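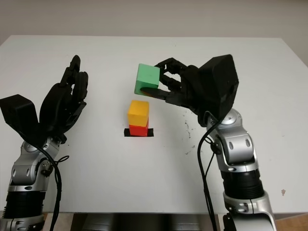 白い机、積み木みっつ。赤の上に黄色、その上に緑(まだ空中)。

更新が空いた。11月ずっとばたばたしてて、書きたいことはあるのに書く時間がない。今も夜ごはんの鍋を火にかけたまま打ってるので、誤字あったらごめん。直す気はある、たぶん。

サイト内検索 キーワードを入力 検索

で、積み木の話。

このところずっと積み木。大人なのに積み木。きっかけは引っ越しの荷ほどきで、段ボールのいちばん底から昔の木の積み木がひと袋出てきたこと。捨てるか残すか迷って、とりあえず三個、机に積んでみたら、そのまま夜中になってた。片付けはぜんぜん進まず。そういう夜。

写真のとは別物で、うちのは角が丸くなった古いやつ。色もだいぶはげてる。でも写真の三色、いいなと思う。赤、黄、緑。信号の色だけど順番が違う。下から赤、黄、そして緑。いちばん重そうに見える色が下にあると落ち着くんだよな。赤が底にあるだけで塔っぽくなる。逆に黄色が底だとなんか浮いて見える。これは完全に好みの話。

あと緑の面の色。上の面だけミントっぽく明るくて、手前の面はちょっと暗い。同じ緑なのに。黄色もそう、上はぱっと明るくて、前の面はオレンジ寄り。絵の先生に昔「立方体は三つの色で塗れ」って言われたのを急に思い出した。当時は意味がわからず全部同じ黄色で塗って、ぺたんこの四角を提出した。先生すみませんでした。

高さの話もしたい。

二個は誰でも積める。三個目からが急に「積む」になる。二個目までは置いてるだけ、三個目は下の二個の機嫌をうかがいながら置く。わかるかな。黄色が赤の真上にちゃんと乗ってるか、ここで急に気になりだす。ちょっとでもずれてると、三個目を乗せるときに直したくなって、直そうとして崩す。うちではこのパターンがいちばん多い。直すな、と自分に言い聞かせてる。直すけど。

それで目印のテープ。写真だと赤い積み木の下に黒いテープが敷いてあって、両側からちょっとはみ出してる。これ、真似した。すごくいい。白い机に黒だと迷いようがない。うちの机は茶色いので黒だと見えにくくて、結局白いマスキングテープにしたけど、効果は同じ。「ここに置く」って決まってるだけで一個目が早い。一個目が早いと全部早い。

貼り方メモ(自分用):
・テープは短くていい。積み木よりちょっとだけ長く
・貼る前に机を拭く。拭かないとすぐはがれる
・場所は体の正面。利き手側に寄せると肩がつらくなってくる
・子どもと一緒にやるならテープも子どもに貼ってもらう。曲がるけど、曲がったまま使う

机を拭く話が出たついでに。白い机、あこがれるけど汚れが目立つ。右のほうに黒っぽい点々とかこすれたみたいな跡があるの、見るとつい拭きたくなる。うちも前は白いテーブルだったんだけど、鉛筆の粉やらコーヒーの輪っかやら、とにかく何でも見える。毎朝拭いても昼にはもう何かある。それで茶色に替えた。替えたら替えたで、こんどはパンくずが見えなくて肘で踏む。肘で踏むって言わないか。肘でつぶす。

メラミンのスポンジでこする派と、中性洗剤を薄めて拭く派がいて、私は後者。メラミンは一回やりすぎて、そこだけ艶がなくなってしまったことがある。丸く、くっきり。前のテーブルを手放すときもその丸がずっと気になってた。艶のある天板の人は、隅っこで試してからにしてください。ほんとに。

話を戻す。

友だちのアマヌエル・グデタ(Amanuel Gudeta)がこの前うちに来て、積み木の塔を見るなり無言で座って積みはじめた。お茶も飲まずに。で、二人でルールを作った。

一、積むのは片手だけ
二、いちど手を離したら直さない
三、崩したほうがお茶をいれる

お茶は五回いれた。ぜんぶ私。なんでだ。見てるとむこうは置くのがゆっくりで、真上でいったん止まる。止まってから、すっと下ろす。私は横からすべらせるように置くので、下の段を押してしまうらしい。「上から来い、上から」と何度も言われた。くやしいので翌日ひとりで練習した。上から。止まる。下ろす。たしかに崩れない。くやしい。

持ち方も人それぞれで面白い。アマヌエルは横からつまむ。私は上からわしづかみにしてたけど、これだと離すとき指が引っかかる。横からつまんで、そっと開くのがよさそう。ただ三段目だと指の腹が下の積み木に当たりそうになるんだよね。だから上のほうをつまむ。上すぎると今度はすべる。ちょうどいいところがどこなのか、まだわかってない。

積み木を買い足そうかなと思って、色つきのを探してる。いま見てるのがGilsteadの箱入りセットで、109ピース。多い。多いけど、引っ越したばかりの部屋に109ピース入れる場所があるのかというと、ない。まずあの段ボールを片付けてからだろうと自分でも思う。もう一つ、Alerの立方体だけのセットは数が少なめで、そっちのほうが現実的かも。形がそろってるほうが積む練習にはいい気がする。三角とかアーチとか、かわいいけど塔の敵。

収納は、いまのところ布の巾着に放り込んでるだけ。取り出すときにがらがら音がして夜は気を使う。Celludusのふた付きの浅い箱がよさそうなので保存だけしてある。浅いほうが一目で色が見えて探さなくていい。深い箱は絶対に底に一個残る。残って、引っ越しのときに出てくる。それが今回の私。

そうそう、前の記事にコメントで「積み木って何歳まで遊びますか」と聞いてくれた方。うちでは現在進行形です。甥っ子はもう飽きてブロックのほうに行ったのに、私が続けてる。答えになってないね。

机の上に三個だけ出しておくの、けっこうおすすめ。全部出すと片付けがいやになるけど、三個ならお茶のついでに積んで、そのままでもじゃまにならない。仕事の電話中に手がひまなときもいい。ただし崩れると音が相手に聞こえる。一度「大丈夫ですか」と心配された。大丈夫です、積み木です、とは言えなかった。

下に布を敷けば静かになるけど、布だとふわふわして塔が立ちにくい。フエルトの薄いのならいけそう。これは試してから書く。硬い机にじか置きがやっぱり一番積みやすくて、音はあきらめるしかないのかも。

あ、鍋。

ふいた。コンロ拭いてきた。机だけじゃなくてコンロも拭く日だった。

つづき。次は四段目に挑戦します。四色目を何色にするかで悩み中。青が順当だけど、青を乗せると上が重く見えそうで、白か水色かなあ。色の話だけでもう一本書けそうなので、それは次回にまわす。Ní Mhurchúの文具店で見たテープが細くてよさそうだったので、目印もそれに貼り替えるつもり。こちらは買ったら写真のせまsu。

とりあえず今日はここまで。ごはん食べます。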